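Sorting Bins and Play Food: Changes to the Toy Lending Shelves

The Sanby Toy Library will introduce a new system of storage for its play food collection when lending resumes after the holiday closure. The collection is the most frequently borrowed in the building, with 657 loans recorded since July, and members have asked for sets that are easier to check in and out.

Until now, play food has been kept in large cloth sacks, sorted by the shop or kitchen set with which it was first purchased. Pieces from the Grarden market stall were regularly returned with those from the Holub kitchen, and families at times went home with three loaves and no vegetables. Under the new system, each set will have its own rigid plastic bin. A card listing the contents will be kept at the lending desk.

The bins and replacement pieces were paid for from the annual equipment grant of 2,250, which also covered repairs to the dolls' house. Kamil Kadlec, collections coordinator, has prepared the new contents cards and will be glad to hear from members who find an item missing from a list.

Borrowers are asked to observe the following when returning a set:

Wipe plastic pieces with a damp cloth and allow them to dry.
Place larger pieces in the bin first - they protect the smaller ones.
Report cracked or chewed items at the desk.

Each household may borrow 2 bins at a time, for a period of 30 days.
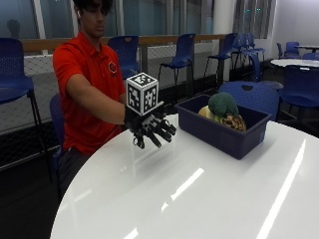
Reading time: 2 minutes

Broccoli remains a favorite with younger borrowers, and the low sides of a tabletop bin allow a child to see the pieces without emptying them onto the floor. Members who still hold play food in the old cloth sacks may return it in any condition of sorting. Staff will assign the pieces to the correct bins, and no late fee will be charged on these returns.

Questions about the play food collection may be left at the lending desk or in the returns box by the main entrance.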